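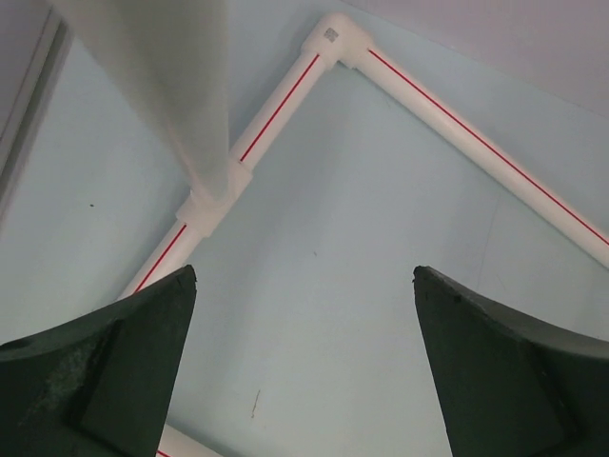

Mellton wanted to know why the tip line gets checked every quarter when the complaints office only meets twice a year. Tips don't wait for meetings! A report sat unread in September for 15 days, and the deadline for passing an urgent one up to the oversight panel is 3.

## Disclosure office checklist, Orketti County

10 December 2019

### Intake

- [x] Phone line answers and gives the confidentiality notice before anything else. *Loud, clear, and much shorter than last time. Great work on the new recording.*
- [x] Web form accepts a report with the name field left blank.
- [ ] Every report gets a receipt number. *Web and phone yes, paper mail no. Letters are still logged by hand in the green book, and 2 entries share a number.*
- [x] Notice of rights posted in the lobby and on the staff site.

### Keeping names private

- [x] Case files locked at close of business.
- [x] Names removed from copies sent to department heads. *I read all 66 copies from this period and didn't find one slip. I was so pleased I went back and read the attachments too!*
- [ ] Email subject lines free of job titles. *Still happening in Public Works. "Complaint from night dispatcher" gives the whole thing away when there's one night dispatcher.*
- [x] Old logins removed from the Irken case system.

### Passing reports up

- [x] Urgent reports marked on the day they arrive.
- [ ] Urgent reports sent to the panel within 3 days. *Missed once, see top. The backup reader was on leave and the alert went only to her. Add a second address.*
- [x] Reports about the county executive go straight to outside counsel (Ofori), with no stop at the executive's office. *Tested with a dummy report and it went exactly where it should. Lovely to see.*
- [ ] Written reason on file for each report not passed up. *Most have one. A few just say "reviewed," and that needs a sentence or two more.*

### Follow-up

- [x] Retaliation question asked at the first check-in call.
- [ ] Closing letter sent. *Template still quotes the old ordinance number.*

Fix the receipt numbers and the alert address first. The template can go out with the next county mailing.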